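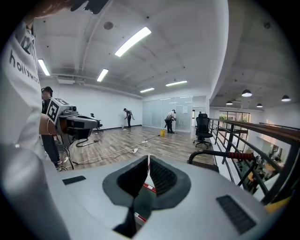 Right gripper view, upstairs room at Konstantinidis. The gray unit with the marker is at left, the railing at right.

Ticket: Drolotar, trajectory reconstruction
Title: Right gripper pose jumps sideways when railing and second gripper are both in view
Opened by: Manolis Raptis, Bindalel
Priority: normal
Status: resolved, one item moved to separate ticket

Problem

We run Drolotar offline on the recordings of two hand-held grippers. The left trajectory is good. The right trajectory makes a jump to the side and then continues smoothly from the wrong place, so the output looks correct if you only check the speed after the jump. The gripper opening width is not affected. From 17 recordings made in this room, 6 have the jump. The recordings from our own lab never had it with the same calibration file.

Expected: one continuous trajectory, or at least a segment marked as lost.
Observed: the segment is marked as tracked, with high confidence.

What I tried before I opened the ticket

- Recalibrated the wide lens of the right unit. The reprojection error is a little smaller, the jump is the same.
- Exchanged the left and right calibration files by purpose, to be sure I did not mix them. Much worse result, so they were not mixed.
- Ran again with the feature limit raised to 500. The jump comes later in two recordings and stays in the others.
- Checked the timestamps between camera and IMU. I found no gap near the jump.

Reply from Wimum support

Thank you for the clear report. Please send the debug overlay for one bad recording, with map points colored by depth. Please tell us also if there are people or movable objects in the room, and if the marker on the other gripper can be seen by the right camera.

Manolis Raptis

Overlay is uploaded. The answer is yes to both. There are other people in the room, one of them with a mop-like tool near the frosted glass partition, and the other gripper is close to the right camera with its square marker on the upper side. I noticed two things in the overlay:

1. Many points are not in our room. They are on the lower floor, seen through the bars of the railing, and on the hanging lamps over that area. The bars look all the same, and I suppose the matcher takes one bar for its neighbor.
2. The white walls and the floor planks give very few points. The ceiling lights give strong corners, but they are all similar long rectangles.

Wimum support

We agree with your first point. The step between the old and the new position in your log is close to the distance between two railing bars. The loop closure accepts a match that is shifted by one bar, and the map is then corrected in the wrong direction. Please try these settings in the tracking section:

loop_min_inliers: 9 is too low for this room, please double it
repetitive_check: on
mask_own_gripper: on

The last one should be on in any case. The fingers and the housing take a large part of the lower view, and their points move together with the camera.

Manolis Raptis

Changed all three and ran the whole batch during the night. The jump is gone in five of the bad recordings. In the last one it became smaller, but it is still there, and I think it is a different cause. It starts exactly when the marker of the other gripper is first detected. Marker detection was enabled for map alignment, and the accepted ID list was empty. I understood an empty list as "accept none". The log says "accept all".

Wimum support

Your reading of the log is right, and the documentation is not clear about it. A marker that is carried by a person must never be used as a fixed reference. Please write only the IDs of the markers fixed in the room. If you have none there, set marker_align to off.

Manolis Raptis

There is no fixed marker in our list for this room, so I set it to off. All recordings now reconstruct without a jump. I also compared the left trajectories before and after the change, and I see no difference that matters for us.

For the next colleague with this problem: delete the map cache before the new run. I lost one morning because the old map was loaded again and my settings seemed to do nothing.

Wimum support

The meaning of the empty ID list is now a separate documentation ticket, and the cache warning is added to it. We close this one on Saturday if there is no new message.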